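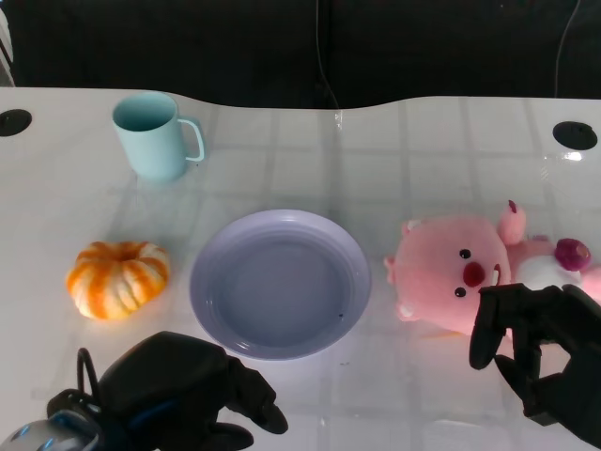

Vol. 2, p. 147

Tea and the Night Shift: Breaks at the Brastetti Works, Clamance
Project report by Cinzia Cattaneo and Dario Guerra
Supervisor: Osvaldo Donati

1. What we set out to do

Our first plan was a full history of the Brastetti glove works. Mr Donati read it, sighed, and asked whether we might try something that would fit in a term. We settled on the tea break, which the firm's rule book covers in more detail than fire.

2. Sources

The works kept a complaints ledger, now in the Femmont town archive. It holds 371 entries, and 200 of them concern tea: its strength, its price, its lateness, and in one case its "attitude". We also interviewed Braulio Jaramillo, who cut leather on nights, and Sandro Mancuso, a former foreman. They disagree on nearly everything, including whether they ever met.

3. Findings

The night shift was allowed two breaks, but only the first was paid. The ledger shows complaints rising sharply each June, when the canteen closed early and the urn was locked in the office. Mr Mancuso says this was for safety. Mr Jaramillo laughed for some time and asked us to write that down.

Cups were a sore point as well. Workers brought their own from home, and a notice of the period forbids leaving them on the cutting benches. The same notice went up again the following year, in larger letters – we take this as evidence of how well the first one did.

4. Problems

The ledger is in several hands, one of them close to unreadable. We guessed at a few words and have marked these in the appendix. Dario's recording of the second interview is mostly his own coughing, so that section relies on Cinzia's notes.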